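Counting demonstrations, and what the count leaves out

August 23, 2018

Readers who followed the spring issues will remember the announcement that the Braltport group had started collecting examples for Mahuika, its table-clearing project. The plan was simple enough on paper. People steer a pair of arms through a chore, the joint positions and camera pictures are recorded, and a learning system is trained to copy what it was shown. Kodex supplies the recording software. Sivitz does the checking, or at least that part of the checking that gets paid for.

We went back to see how things stood. The short version is that there are now over 80 hours of recordings and we are still not sure what they are worth.

Part of the trouble is the way progress gets reported. Each month brings a larger total, and the larger total is treated as good news. But an hour of one operator clearing the same tray in the same order is a very different thing from an hour in which the dishes move, the order changes and something gets dropped. The totals don't separate the two. When we asked for a breakdown we were given a chart of hours per station, which tells you who was busy.

The other figure that gets quoted is 97 per cent, the share of episodes accepted after checking. It sounds high, and it is high, and that is what bothers me. The rules in force since May let an episode through if the recording is complete and the operator marks the task as done. Hesitations stay in. So do second tries at a grasp, and the long pauses while someone works out which arm should go first. There is a case for keeping the second tries, as a system that has only ever seen clean grasps has nothing to draw on when it misses. The pauses are harder to defend. A model trained to copy will copy waiting as well.

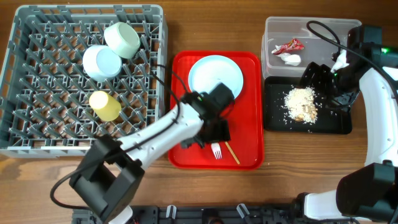 Does recording more examples make the system better?
Up to a point, and the point comes sooner than the monthly reports suggest. Extra recordings of a layout the system already handles add very little, while a small batch with new objects or new starting positions can shift the results a good deal.

To be fair to the people at the stations, the chore is a decent choice. Clearing up after a meal means a plate, a cup, a fork and a bit of rubbish all need different handling, and they don't all end up in the same place. Thin things lying flat are awkward for a two-arm setup of this kind. A chopstick on a tray is a much worse customer than a cup, and loose rice is worse again. If the project can get a system to cope with small cutlery and crumbs, that will be worth reading about, whatever one thinks of the hours chart.

What I would like to see first is a proper test. The one described to us used 30 trials, all on tables laid out by the same team that made the recordings. I don't suggest anyone was cheating. People who have spent weeks setting out dishes get into habits, and the fork ends up near the plate at the same sort of angle every time. Let somebody from outside lay the table. Let them bring their own cups. Then publish every trial, including the ones where the arm closed on air.

The group's answer is that outside testing will come once the collection is finished. I have heard that from other projects, and the collection has a way of never being finished. It would cost little to hold a test after each batch and let the results decide what gets recorded next. As it is, the list of tasks was drawn up at the start and has hardly changed.

There are signs of movement. Sivitz has proposed that 5 per cent of accepted episodes be watched in full by a second person, who would note pauses, collisions and anything left behind on the table. Kodex says its software can already store those notes next to the recordings, so the tools are there. What remains is the cost of the extra hours, and on that point all the parties went rather vague.

The next batch is due to add different plates and a change of tray. We have asked for the notes from the second viewing, if there is one — and for the failures along with the successes. Anything we receive will go in the next issue.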